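We use cookies to remember your preferences. By continuing to browse you accept our cookie policy.

The Case for Carpet in the Home Office

April 2020
By Meinrad Pfister

Hard floors have won almost every room in the house. Kitchens, halls and living rooms have gone to oak, tile or vinyl, and I have no complaint about most of that. The small spare room where people now sit for eight hours a day is a different matter. I think it should have carpet, and I think it should be dark.

Start with noise. A room with a desk, a bookcase and bare boards rings. Every chair movement goes through the ceiling below, and every phone call bounces off the floor and the window. Last November I laid 40 charcoal carpet tiles in my own office, on top of the old boards, and the difference was plain on the first call. My wife, who works in the room underneath, noticed it before I did.

The usual objection is the chair. Casters sink into a deep pile, and a plastic mat slides around and cracks at the corners. So don't buy a deep pile. A low, dense loop lets a chair roll well enough, and you will not need a mat at all.

The second objection is dirt. Pale carpet under a desk is a mistake, I agree. Coffee gets spilled and shoes come in from the yard. A dark gray with some texture hides most of it between cleanings, and if one tile is ruined you lift it and put down another. Keep a few spares in the closet. Try doing that with a scratched oak board.

Then there is cost. I was quoted $887 for engineered wood in a small room, fitting included. The tiles came to $300 and I fitted them myself in an afternoon with a utility knife and a straightedge. Even with a $400 budget you can do a decent job and have money left for a lamp.
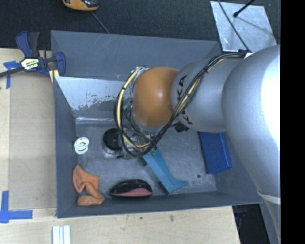 Dark textured carpet next to light plywood surfaces.

People worry that a dark floor will make a small room gloomy. It can, if the desk and shelves are dark too. Put light wood over it and the room balances out. Pin-yu Yang, who has fitted out more spare bedrooms than I have, goes for birch tops and white walls with nearly black carpet, and her rooms feel bigger than mine.

I would still keep carpet out of the kitchen, and I would not put it in a bathroom for any money. But a work room is dry, quiet and used by one or two people - the best conditions a carpet can get. If you are about to pull one up because a magazine told you to, leave it down for another month and listen to the room first.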